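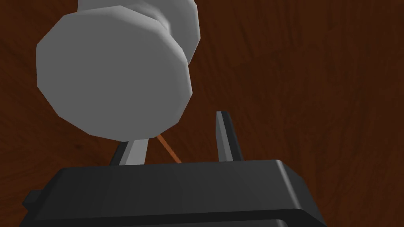

Mariann Antal wrote to us after her department moved over to Vendance that she wished the guide had said up front which settings travel with her laptop and which have to be done again on her phone. Fair point, and it comes first now: everything in Section 4 is done once per device. Your account is set up once, your devices each get their own certificate, and after that you can walk into any member campus and be online before you've found a chair.

4. Connecting a device to Vendance roaming Wi-Fi

4.1 Before you start

You will need:
- your campus username and password
- the Vendance installer for your system (Windows, macOS, Linux, Android or iOS)
- an internet connection of some kind for the first set-up, such as home Wi-Fi or mobile data
- your second sign-in method, if your campus uses one

Do the set-up at home, before you travel! It works from anywhere, and it's so much nicer than standing in the lobby at Ustby with a suitcase and a dead data plan.

Note: Guests without a campus account can't use this section. See Section 7, Day Passes.

4.2 Installing the profile

1. Open the Vendance page and pick your home campus from the list. If you study at one campus and work at another, choose the one that pays for your account.

2. Sign in with your full username, including the part after the @ sign. The full form is what tells a distant campus where to send your request, so leaving it off will work at home and fail everywhere else.

3. Download the installer and run it. On phones, the installer opens the settings screen for you and asks for permission to add a network profile. Tap Allow.

4. When you see the certificate name, check that it ends with your home campus's own domain. If it does, accept it.

5. Give the device a name you'll recognize later ("blue laptop" is fine, and so is "the old tablet"). Names can be up to 56 characters long.

6. Wait for the green check mark. You're done with this device.

Caution: Never type your password straight into a Wi-Fi pop-up for Vendance, even if the network name looks right. A device with the profile installed will not ask you for one. If a pop-up appears, cancel it and go to 4.4.

4.3 Testing from home campus

7. Go somewhere with campus coverage and turn off mobile data.

8. Choose Vendance from the list of networks. The first connection takes a few seconds longer than later ones while the certificate is checked.

9. Open the status page. You should see your username, your device name and the line "Roaming: ready."

The "Roaming: ready" line is our favorite part of this release. It sends a real test request out through the Salo exchange and back again, so you're testing the same path your login will take when you're three countries away. It used to take a phone call to two help desks to find that out!

Note: The test runs at most once every 200 seconds per device. If you press the button sooner, you'll see the earlier result with its time next to it.

4.4 If it doesn't connect

"Identity not recognized." The part after the @ sign is missing or misspelled. Remove the profile and repeat steps 1 to 6.

"Certificate expired." Check the date and time on the device first. If they're right, run the installer again and it will fetch a new certificate.

Code 2915. Your request reached your home campus and was turned down there. The usual cause is an account that closed at the end of a term. Your home help desk can reopen it; the campus you're visiting can't.

Connected, but no pages load. Turn off any VPN, reconnect, then turn the VPN back on.

Caution: Removing a profile on a shared computer removes it for every user of that computer. Ask whoever looks after the machine first.

4.5 Adding and removing devices

Each account starts with room for 2 devices. To ask for more, open My Devices and choose Request. Lab instruments and sensors don't belong here; they go on the research segment described in Section 9, which has its own (much faster) route to the backbone.

10. To remove a device, find its name in My Devices and choose Revoke. The certificate stops working at every member campus within minutes.

11. If a device is lost or stolen, revoke it right away and change your campus password too.

Certificates renew by themselves in January as long as the device connects at least once during the month. Machines that sit in a drawer all winter will need steps 1 to 6 again.

Questions about this section go to Urs Wallner on the roaming desk. For eduroam-style access agreements between campuses, write to Ayana Demissie.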